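Let the doors time mean something

17 March 2019

My ticket for Atileck at the Zoubi said 7pm. I have kept it, partly out of sentiment and partly as evidence. At 7pm I was standing on a wet pavement in Plesar behind a man eating a jacket potato out of a foil tray, and at 7pm the band were, by their own cheerful admission from the stage later on, still in a restaurant.

I am old enough to have stopped expecting gigs to start on time. What I would like is to be told, in writing, at the moment my money is taken, when the thing I am paying for will happen. Cinemas manage this. So do dentists, more or less. If I buy a ticket to see a play, the ticket gives the time at which an actor will walk on and begin, and if I arrive ten minutes late an usher will look at me as though I have trodden on a child. At a concert the time on the ticket is the time at which a door may be opened, and everything beyond it is treated as a matter between the performers and their gods.

On the night in question it went like so. Doors at 7.20, the scanner having lost its connection. A support act at eight, who were good, and played for 25 minutes to people who were mostly queuing for the cloakroom. Then a long wait while somebody hit a snare drum. Atileck came on at 9.45. The last train home from Plesar leaves at 10.37, and it leaves from the far side of the ring road, so I saw five songs and half of a sixth. The half was very promising.

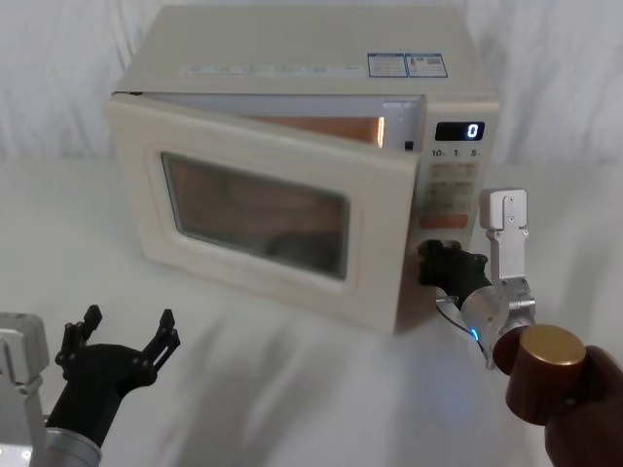 I paid £57 for those five songs, once Poteo had added its booking fee, its delivery fee and a third fee called "facility". The delivery fee covered sending me an email. I mention the money only because it changes the nature of the complaint. When I was 19 and it cost less than a round of drinks to watch a band fail to turn up, I felt I had been let in on something. At £57 I feel more like someone waiting in for a plumber.

The usual answer is that lateness is part of it. Rock music is supposed to be loose, the argument goes, and anyone who wants a timetable should go and hear a brass quintet. I have some sympathy with this. I wouldn't want a singer checking her watch in the middle of a ballad. But the looseness only ever seems to run in one direction. The bar opens on time. The curfew is observed to the second, since the council will fine the venue if it isn't, and I have seen a guitarist unplugged mid-solo by a man in a fleece. Behind the stage there is a sheet of paper taped to the wall with every set time printed on it, and the whole crew works to it. The drivers know. The person who does the lights knows. The only people in the building without a copy are the ones who paid to come in.

Some venues do now put the times on social media, at about four in the afternoon on the day, usually as a picture of that very sheet of paper taken at an angle. I am grateful for it and I also think it's a funny way to run a business. You have to know which account to look at. You have to be on the right app, and to have looked at it before your phone decided that you would rather see a stranger's kitchen extension. A friend with two small children tells me that by four in the afternoon she has already had to tell the babysitter something, and what she tells her is a guess.

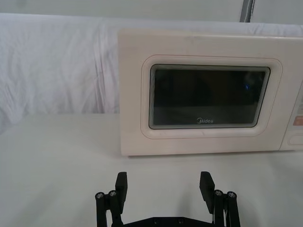
Who it keeps at home

She is the person I think about most in this. So is anyone who works an early shift, or lives at the wrong end of a bus route, or can't stand up for three hours without paying for it the next day. I know a man with a bad hip who has worked out that he can manage the headline set at most places if he arrives for it exactly, and can't manage it at all if he has to arrive at doors and lean on a pillar until it suits somebody. He has stopped going. He'd be at two gigs a month if he had one extra line of print.

The trade is forever holding panels on why people over 40 don't come out any more. I've been to one of the panels. It was billed for two o'clock and it started at two o'clock, and there was a biscuit. We heard a good deal about streaming, and rents, and young people's drinking habits, all of which no doubt matter. The last train didn't come up until I brought it up, and was then described as "a transport issue". 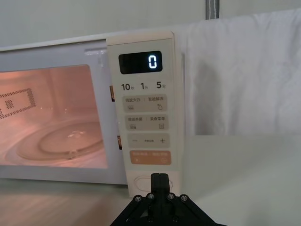 There is a fair objection, and it comes from support bands. If the headliner's time is printed on the ticket, the worry is that everyone will turn up for the headliner, and the opening act will play to the bar staff. I used to believe this. Then I started looking at who is in the room for the first act as things stand, and the answer is hardly anyone, apart from the guitarist's parents and those of us who took the ticket literally. People already guess, and they guess late. Print the support's time as well, with the name next to it, and you at least give them a fair chance. "Doors 7pm" tells nobody that a perfectly good four-piece from up the coast is going to be on at eight. I missed the first act at the Zoubi in March last year through exactly this sort of clever guessing and have had to hear ever since how good they were.

The other objection is that things go wrong. Vans break down. Singers lose their voices, keyboards refuse to speak to computers. All true, and all true of trains as well, which is why a timetable is understood by everyone to be a statement of hope. I don't need a guarantee. I'd put up with a set that began 13 minutes after the printed time, and I'd put up with 37 if somebody came to the microphone and said sorry. What I can't plan around is a gap of nearly three hours that was always going to be a gap of nearly three hours, and had been typed up and taped to a wall that morning.

So my demand is a small one, and I'm slightly embarrassed at having needed this many words for it. Three times on the ticket: when the doors open, when the first act plays, when the main one does. A curfew too, if there's room, and there would be if Poteo gave up the half page it currently uses to advertise car insurance. If the times change, send an email. I have, after all, paid for delivery.

I wrote to the Zoubi to suggest it and had a very nice reply. They said the decision rests with the promoter. The promoter said it rests with the artist's management, who said that ticket wording was up to the venue. Atileck are back in the autumn and I've booked already, doors 7pm, and this time I shall be taking the car, and a jacket potato.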